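Storing Fruit and Vegetables After Shopping
Student project report, Losow group, April

3. Baskets and bags

In the first part we asked how students at the Lekmont residence keep their fruit after shopping. We received 30 answers. Most students leave everything in the shopping bag until the next day, and only seven move it at once to an open basket. We chose a plastic basket with openings in the walls and in the floor, so that air can reach the fruit also from below.
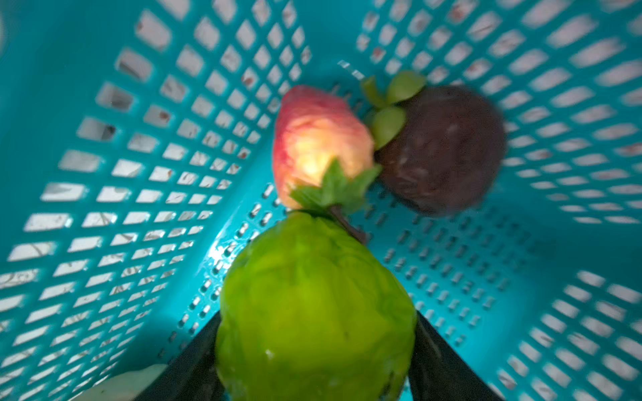 Is it necessary to wash the fruit before it goes in the basket?
It is better to wash it just before eating. Water which stays on the skin can make the fruit spoil faster.

The second part was about unpacking. Our rule was to put the heavy and hard pieces first and the soft ones on top. This rule was difficult to follow, as the pieces come out of the bag in any order. We therefore allowed a mixed basket, with apple, pepper and avocado side by side, if all pieces could lie in one layer. The bag stands next to the basket during the unpacking, and the way for the hand is short.
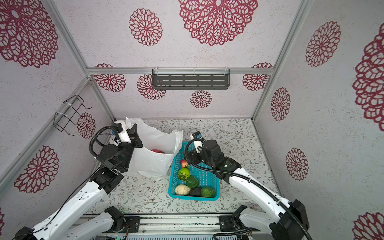 4. Results and limits

After five days we asked the same students again. Those who used a basket said that they noticed soft avocados earlier. We did not measure the temperature of the rooms, and this is a weak point of our work.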